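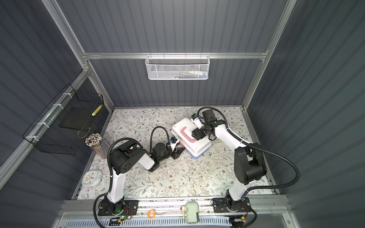 Geblümte Tischdecke mit Blattranken, weiße Kunststoffbox

Ich spiele seit der Schulzeit Brettspiele, und genauso lange fluche ich über das Einräumen. Deckel, die oben drei Fingerbreit abstehen, Karten quer unterm Spielplan, und beim Hochkantstellen rieselt alles durcheinander (ihr kennt das Geräusch!). Im Februar habe ich mir endlich mal das ganze Regal vorgenommen, und ein paar Sachen haben sich so bewährt, dass ich sie hier aufschreibe.

Zuerst die Einsätze. Bei den meisten Spielen fliegt der Pappeinsatz bei mir sofort raus. Bei Morikawa habe ich ihn drin gelassen, der ist ausnahmsweise brauchbar, aber bei Trarlow passten die Karten mit Hüllen nicht mehr rein, keine Chance. Wer Hüllen benutzt: vorher den Stapel messen! 200 Karten in dicken Hüllen werden ein ganz schöner Turm, und den teile ich inzwischen auf zwei kleine Dosen mit Klickdeckel auf.

Marker und Holzteile kommen in Zipbeutel, und zwar pro Spielerfarbe einen. Klingt banal, spart aber beim Aufbau die meiste Zeit. In die Ecke jedes Beutels mache ich mit dem Locher ein kleines Loch, dann geht die Luft raus und der Karton schließt wieder. Allgemeine Vorräte wie Münzen und Rohstoffe schütte ich in Muffinförmchen aus Silikon, die kann man gleich so auf den Tisch stellen und hinterher ineinanderstapeln.

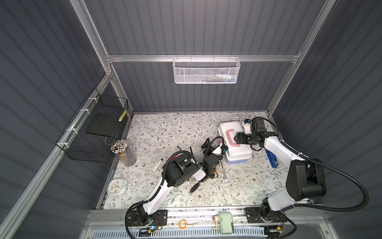
Den Tipp mit der Decke habe ich von Ilham Mahrous aus unserer Runde: etwas Weiches unterlegen, dann kriegt man Karten viel besser vom Tisch hoch und Würfel hüpfen nicht gleich auf den Boden. Eine alte Wolldecke unter der normalen Tischdecke reicht völlig, nur glatt ziehen muss man sie, sonst steht der Spielplan schief. Wachstuch geht auch, klebt im Sommer aber an den Unterarmen, bäh.

Wellige Spielpläne lege ich mit der gewölbten Seite nach oben hin, Backpapier drüber und dann schwere Bücher drauf. Mein Plan von Clutton lag so über 45 Stunden und ist danach fast flach gewesen. Bitte nicht föhnen, da löst sich gern das Papier an den Knickstellen! Hat sich schon eine Ecke gelöst: ein Tropfen Buchbinderleim auf einen Zahnstocher, dünn verstreichen, Wäscheklammer mit einem Stück Pappe dazwischen, über Nacht stehen lassen.

Und Kartons bitte nicht mit normalem Haushaltsgummi zuhalten. Der wird spröde und klebt irgendwann am Deckel fest, mein Inum hat davon jetzt zwei braune Striche. Ich nehme breites Gummiband aus dem Nähbedarf, auf Kartonumfang zugeschnitten und zusammengenäht. Für die großen Schachteln etwa eine Handbreit kürzer als der Umfang, sonst rutscht es.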